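How to sort out your cling film (and never lose the end again)

I love a kitchen job that takes twenty minutes and pays you back every single day, and this is one of my favourites! If your cling film lives in a heap at the back of a drawer, with half of it stuck to itself, set aside a bit of time after breakfast and let's get it sorted.

You will need:
A clear stretch of worktop
A damp cloth and a dry one
A soft toothbrush
Sticky tape
A marker pen
A shallow box or tray that fits your drawer

Step 1. Get every roll out
All of them, please, including the one in the picnic bag and the one behind the baking trays. I found two in with the Christmas tins last July. Wipe the worktop first and dry it properly, as film picks up every crumb going.

Step 2. Line them up
Lay the rolls side by side with the ends facing the same way. It makes comparing them so much easier, and you'll soon spot whether you've been buying the same thing over and over (I had!). Check the labels for the material. PE film is polyethylene, and it tends to be less clingy than PVC, so I keep mine for wrapping sandwiches and covering things that will be eaten the same day.

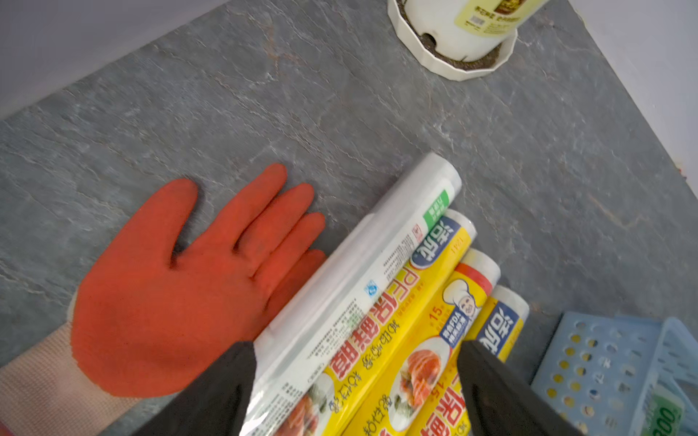 Svenja Plattner wrote to say that she puts hers in the fridge for an hour before using it, and that the film comes off the roll far more easily when it's cold. She also stands the opened ones upright in a tall jar, so the edges don't get knocked about in the drawer.

I tried the fridge trick straight away and I'm a convert. Do give it a go, especially in a hot kitchen.

Step 3. Find the lost ends
Turn the roll slowly under a bright light and feel for the ridge with a fingertip. If it won't lift, brush gently across the film with the dry toothbrush, or dab it with the sticky side of a piece of tape and pull. Go along the whole width, otherwise you'll get that maddening thin strip that spirals round and round.

Step 4. Mark and fold
Once the end is free, fold over a narrow strip to make a tab. Write the month you opened it on a bit of tape and stick that inside the cardboard core, well away from the film.

Step 5. Put them back
Opened rolls at the front of the tray, unopened ones behind. Keep them away from the oven and out of direct sun. If a roll has lost its outer wrapper, slip it into a clean freezer bag.

When you're covering a bowl, wipe the rim dry first and pull the film tight from opposite sides. Such a small thing, and it grips so much better! Foil and baking paper can have the same treatment, though they'll want a longer tray.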